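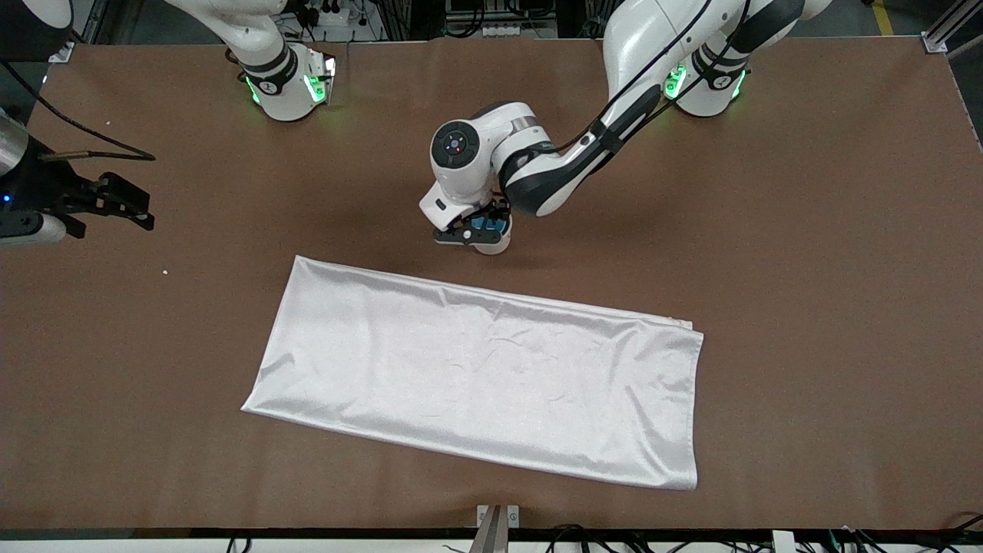
Solalar abre la inscripción para su programa de formación en cuidado de textiles del hogar

28 de junio de 2025 – La asociación Solalar ha anunciado la apertura del plazo de inscripción para la segunda edición de su programa de formación en lavado, planchado y conservación de textiles del hogar, que comenzará en octubre en el centro cívico Mansour.

El programa ofrece 30 plazas y se desarrollará durante 11 semanas, en horario de tarde. Está dirigido a personas desempleadas y a trabajadores de lavanderías, hoteles y residencias que deseen acreditar su experiencia. La matrícula es gratuita para quienes figuren como demandantes de empleo; para el resto de los participantes, el importe asciende a 1175 euros, que podrá abonarse en dos pagos.

Los contenidos abarcan la identificación de fibras, el tratamiento de manchas, el planchado de tejidos delicados como el satén y la seda, y el almacenamiento de mantelerías y ropa de cama. El módulo dedicado a la prevención de riesgos laborales será impartido por la empresa Nutidier.

«En la primera edición, muchos alumnos nos pidieron más horas de taller, y el nuevo calendario responde a esa petición», ha señalado Bindu Venkataraman, directora de formación de Solalar. La coordinación docente corresponde a Heino Ķēniņš.

Del total de plazas, 15 quedan reservadas a residentes en el distrito. Las solicitudes pueden presentarse en la secretaría del centro o por correo postal. La lista de admitidos se publicará en el tablón de anuncios del centro antes del inicio de las clases.

Contacto para medios: Rasa Zariņš, gabinete de comunicación de Solalar.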